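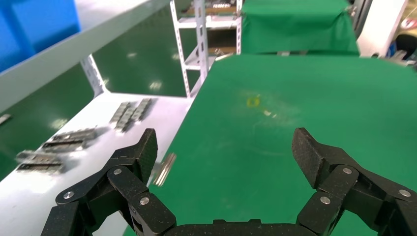 Silver strips on the white top, green mat alongside. One little pin caught at a tilt, a touch blurred.

Bench Days at the Rerska Workshop

December 29, 2021

I love a bench in the middle of a job! Give me a green mat with a few scuffs on it and some metal parts set out in groups, and I'm happy for the whole afternoon. Effie Gillies and I have been sorting small hardware in Vimville since October, and this corner is my favorite place in the building (the coffee is close by, which helps).

The strips have rows of segments that remind me of hinges, and I can't get enough of that pattern. Look at the farthest group, laid side by side at an angle. Then there are the stacked ones closer in, with those dark gaps between the segments. So good!

I'm fond of the mat too. It has a small yellow stain near the middle and whitish smudges all over, and I wouldn't swap it for a new one. Dougal Cowie keeps offering me one from his shop in Rutherford. No thanks, Dougal!

More from the bench after the holidays, once Effie has the drawers labeled.

3,647 views | 8 shares | 5 likes

Comments

Prasetyo Ginting: Love the pin! What diameter do you use?

Alistair Kinnear: My mat has far worse stains than yours. Great colors in this one.

Craig Cowie: Dad says the offer still stands.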